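To: Lerkard early keyboard list
Subject: Re: [lerkard] Leather or felt for a square piano?

On a wet afternoon in March, a list member wrote:

> I've taken on a small square from the Mahawong sale and the hammers
> are a mess. Somebody has put modern felt over the old leather, and
> the treble sounds like knuckles on a pillow. Do I strip it all back,
> or is it worth living with for a while? I mostly play sonatinas and
> song accompaniments, nothing grand. Also, what are people using for
> strings in the top two octaves? The ones on it look far too thick.

Oh, do strip it back! I had the same thing with mine and put it off for two winters, and the first evening with proper leather on the hammers I played until gone midnight. It's a different instrument. You get a little bite at the front of every note, the left hand stops muddying everything, and those broken-chord basses that sound so plodding on a modern piano suddenly bounce along by themselves.

Take the felt off slowly. If whoever did it used hide glue you can soften it with a barely damp brush and leave it ten minutes or so. If it's white glue you have my sympathy. Start at the very top, where the hammers are smallest and you'll find out quickest what you're up against, and keep every scrap of old leather you find, even the horrible bits, with the note number pencilled on the back. Mine had 29 hammers with the original layer still underneath, and comparing those told me much more about the thickness than any book did.

For new leather I went to Plestus, who will cut small pieces and will talk to you on the phone about it. Ask for the softer skin for the outer layer. I did the bass with two layers and the treble with one, and left the top four notes until last. They still aren't quite right, to be truthful, but they do sing.

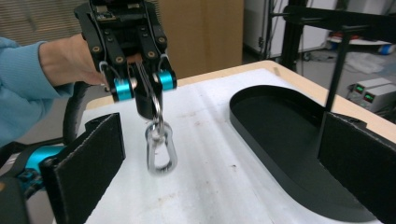 Strings next, and you're right to be suspicious of thick ones. Take a gauge to every old string that looks as if it might be early, and look at the eyes too, as the style of twist can tell you which ones came later. I'm hopeless at keeping offcuts in order, so each note's sample now goes on a silver-coloured keyring with a wire loop, much like the one with the long oval link hanging off it, and the rings go on a row of nails in keyboard order. My top octave came down by two gauges and the case has been much happier for it. Bring it up to pitch in stages over a few weeks, a semitone low to begin with, and go round it again each time before you touch the dampers.

As for music, please try the Kemano book of songs if you can find a copy. It has around 30 of them, all with keyboard parts that look like nothing on the page and come alive on a square. Number 10 is a lullaby with a rocking bass, and with the dampers raised it goes all misty and lovely. I could play it every day.

Do write again when the first few hammers are on, I'd love to know how it sounds!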